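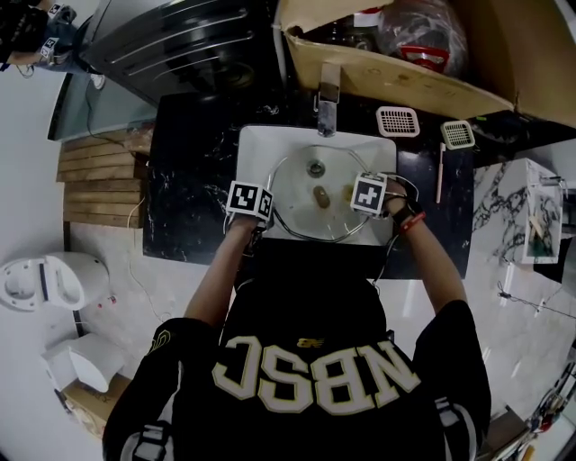

Household Operations, Unit 4: Hand Washing of Lids, Graters and Long-Handled Utensils
Palolska Training Kitchen, Ostthorpe
Handout, revised 5/19/24

4.1 Scope
This unit covers items washed singly in the basin. Pots and pans are in Unit 5. Plates and glasses were covered in October and are not repeated.

4.2 Glass lids
A glass lid with a metal rim has two surfaces and one joint. Food residue on the glass lifts with warm water, detergent and a soft sponge. Residue in the joint between glass and rim does not; use a narrow brush and follow the rim through one full turn.
Hold the lid at opposite edges when turning it over. Do not hold it by the knob alone.
Let a hot lid cool before it meets water. Sudden cooling can crack the glass.
Brown spots that remain after the first wash: apply baking soda paste, wait 12 minutes, wipe, rinse. No steel wool.

4.3 Grater inserts
Rinse at once after use. Dried starch is hard to remove from the openings. Brush from the back of the insert toward the cutting side, in the direction of the teeth. Never wipe across the teeth with a sponge. Grid inserts are cleared with the brush held upright.

4.4 Utensil handles
Wash the handle as well as the working end. Check the point where the two parts meet.

4.5 Faucet and counter
Set a single-lever faucet to medium flow. Full flow on a curved lid throws water onto the counter. Wipe standing water off marble before leaving the station. Keep vinegar and lemon cleaners off it.

4.6 Drain
Clear food scraps from the drain after every 2 lids.

Reading: Essien course binder, sheet 1486.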